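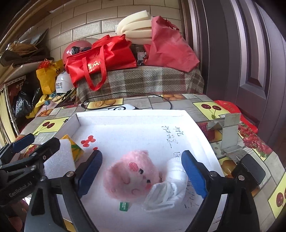
Vedside Workshop Tips
Home
Kitchen
Laundry
Garage
Tool Trials
Letters

Trying Out a Hand-Held Gripper at Home: What to Check Before You Believe the Demo

Posted Sep 30, 2023 by Lizelle Venter
Filed under: Tool Trials

Every gripper does well on a wooden block. I have watched a lot of wooden blocks get picked up by now, and I have stopped being impressed. If you are thinking of buying, borrowing or building one of these for the workbench, the block is the last thing you should test it with.

I keep getting letters asking which gripper is "best." I don't know. I can tell you how Pieter Sithole and I go through them at the kitchen table, and which claims I no longer take on trust.

Start with something soft

Use a plush toy. A round one is better than a long one because there is no obvious place to grab it. The one I like to use is a pink pig's head, fuzzy all over, and it has embarrassed two grippers that came with very confident leaflets. With a fuzzy toy you can close the fingers on the pile and think you have a grip. Then you lift, the pile gives, and the toy rolls out.

Close slowly, stop, and look at how far the pads have sunk in before you lift. If you can't see the pads from where you're standing, move.

Then cloth, crumpled

Folded cloth is cheating. It has an edge and the edge is always where you left it. Drop a white dish towel from shoulder height and take whatever shape it lands in. White is harder on cameras too, especially in a white box, and if the tool you're testing records video you want to know that early.

Put the cloth right up against the toy. You'd be surprised how many people test one thing at a time and then complain that the tool can't tidy a drawer. When you go for one, note if the other comes along. Pieter calls this "picking up a passenger," and he marks it as a miss. I mark it as a half. We have not settled it.

Use a shallow box

A lid or the bottom half of a gift box is fine. Low walls are enough to get in the way of the fingers, and that's what you're after. On an open table you can come in from any side, and on an open table everything looks clever.

Leave a few other things in the tray. A piece of foam and a small printed carton leaning on the wall will do. They should be light enough to get knocked, so you can see when you've knocked them.

Don't bother with a plain backdrop. I used to clear the room and hang a sheet, and all I found out was how a gripper does in front of a sheet. A busy tablecloth and some shopping bags on the bench are closer to what the thing will face.

About those finger pads

Rubber pads are where the sales talk gets thick. Things I have been told by people selling grippers: that the rubber never needs cleaning, that the pattern is "tuned," that the color matters. I can find no sign of the last one. The first is simply wrong. Lint off a plush toy will coat a pad, and after that it slides on anything smooth.

Wipe the pads with a damp rag and a drop of dish soap, then rinse and let them dry all the way. No alcohol unless the maker says it's fine. No talc, whatever you read. If you are comparing two tools, clean both before each round or your numbers mean nothing.

Check the bolts while you're down there. Hex bolts on a moving arm work loose. Put a dab of nail polish across the head and onto the arm, and if the line breaks, the bolt has turned.

Count properly or don't count

I did 40 lifts each with two tools last April, the Arnaud and the Cimon, both on loan. Same toy, same towel, same box. The Arnaud dropped or fumbled 9 and the Cimon got 31 clean. If you've done the subtraction you'll see those are the same score. I had been sure the Cimon was better. It has a nicer handle.

So write it down as you go. A pencil and the back of an envelope will do. And decide what counts as a drop before you start.

Modupe Danladi wrote in to say that 40 is too few to tell you much. She's right. She did 1186 with hers over a winter and sent me the notebook pages, and her main finding was that she got better at it and the gripper stayed as it was. I'd keep that in mind whenever somebody shows you a rising line on a chart.

Hand-held first, arm later

A tool you hold yourself has your wrist behind it, and your wrist is very good. You tilt and nudge without knowing you're doing it. A motor arm won't do that unless someone has made it. I have seen the same set of fingers look wonderful in the hand and hopeless bolted to an arm. If a seller shows you only the hand-held version, ask to see the other one.

Try it with your elbow pinned to your side. Try it with your other hand. Both will take some of the shine off.

Small things

Tape the cable down if your setup has one lying on the table. A snagged cable feels just like a heavy object.

Mark where the box goes with masking tape at two corners.

Take your rings off.

Change toys after a while. Plush goes flat where you squeeze it and gets easier to hold.

Don't test on eggs until you've read your own numbers. I know the egg video. I'd like to see the other eggs.

From the letters

Salvador Vilela asks if kitchen tongs with silicone tips would do for practice. Yes, and I'd run them in the same test. Ours beat one of the loan grippers on the towel.

Cauã Lacerda has the Prorkport controller and says the fingers keep closing a moment after he lets go. Mine did that too. I was told it was a setting. I changed the setting and it still did it, so I sent it back. If anybody has cured this, write and tell me what you did, and how many times you tried it afterward.

Related pages
Getting lint off rubber
Nail polish in the workshop
Which masking tape lifts clean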